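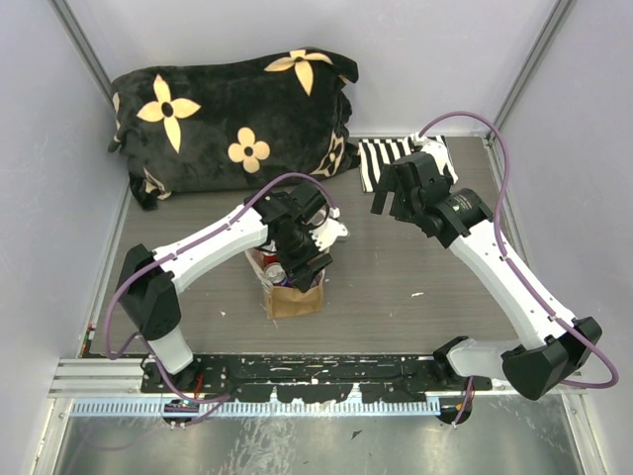 Ticket 499: Cell housekeeping and cable checks before a run
Status: Open, waiting on second review
Site: Serstead
Opened by: Gülizar Uysal
Date: 3 April 2018
Category: Good practice / workcell rules

Summary
Two-arm table cell, carton task. The work sheet for this cell says the tabletop must be clear of anything that isn't part of the task. There are small white scraps on the tabletop and a narrow piece with red, orange and green details at the front left corner. The rule was written in February and the wording needs to be tighter.

Log entry 1
Checked the rule as it stands. It reads "keep the table clean during work." It does not say who checks, when, or what counts as debris. Operators on both shifts read it as "clean up at the end."

Log entry 2
Looked at cable routing. The purple cable on the left arm loops outside the elbow and follows the white link up to the wrist. On the right arm it makes a tall arch and bows out past the elbow. The Drukora routing note allows a free loop but gives no limit on how far it can stand off the link. Asked Değirmenci for the value they use. They use 57 mm at the elbow, measured with the arm folded. No limit at the wrist.

Log entry 3
Mounting rail is heavily scuffed and the coating is gone in places. Not a stop condition under the current sheet. Left as is – but base bolts should be torque-checked on the same schedule as before, worn coating or not.

Log entry 4
Question from second shift: do soft goods at the back of the table count as clutter? The striped cloth lies against the back edge and passes under the right arm. Answer for now: soft goods are allowed if they are on the task list. If they are not on the list, take them off before the arms are enabled.

Proposed wording, section 11
Before enabling either arm, remove scraps, chips and loose parts from the tabletop and from the metal sheet in front of the rail.
Move both arms through full reach at low speed and watch the cables. Stop if a loop catches.
Do not reach over the rail while either arm is enabled, including when one gripper is idle.
Write initials on the sheet after the check.

Log entry 5
Sent the draft to Altova for comment. They want the low speed given as a number. Set to 100 mm/s in the draft.

Open items
Elbow loop limit – confirm 57 mm on our arms.
Wrist loop limit – no value yet.
Replace the February sheet at the cell once section 11 is signed.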